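Trucos para grabar demostraciones en simulador (cajones y muebles pequeños)

Apuntes rápidos del taller, por si a alguien le ahorran una tarde. Usamos Clusent para teleoperar y Bako para guardar los episodios, pero casi todo vale con otra cosa.

Antes de empezar

– Calentar diez minutos sin grabar. Los primeros intentos salen siempre torpes y luego hay que borrarlos.
– Nombre de la tarea escrito ANTES, no después. «abrir cajon de arriba» y «abrir cajón superior» acaban siendo dos tareas distintas en la lista y a ver quién las junta.
– Semilla de la escena apuntada en cada episodio. Siempre.

Muebles en rincón

Los peores. Con el mueble pegado a las dos paredes hay poco sitio para el codo, así que entrar desde delante y despacio. El tirador fino se engancha mejor con la pinza un poco por debajo y subiendo al final. El otro brazo, quieto y apartado – si se mueve sin motivo el modelo aprende a moverlo sin motivo.

Los colores raros ayudan: mueble morado por arriba, cajón verde, cajón azul verdoso, y la instrucción puede decir «el cajón verde» sin líos. Lo que haya encima del mueble se deja donde salga, no hace falta recolocarlo.
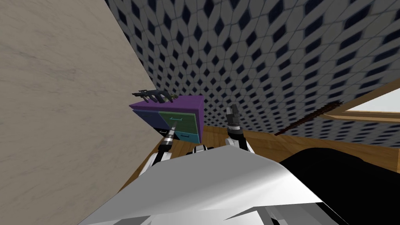

Cuándo cortar

Cortar en cuanto el cajón esté abierto y la pinza suelta. Nada de quedarse 4 segundos mirando. Corrado Negri deja una pausita al final y a mi me parece tiempo muerto, pero bueno, cada uno.

Si se falla el agarre una vez y se corrige: se guarda, con etiqueta «corrección». Si se falla tres veces, fuera.

Limpieza

De la última tanda, 354 episodios grabados, 272 buenos. Revisar el mismo dia, a doble velocidad, con la lista al lado. El martes por la mañana lo hace Man-lok Chung y va mucho mas rápido que yo.

Copia en otro disco antes de borrar nada. Antes.

Pendiente: probar con guantes Tovis en vez del mando.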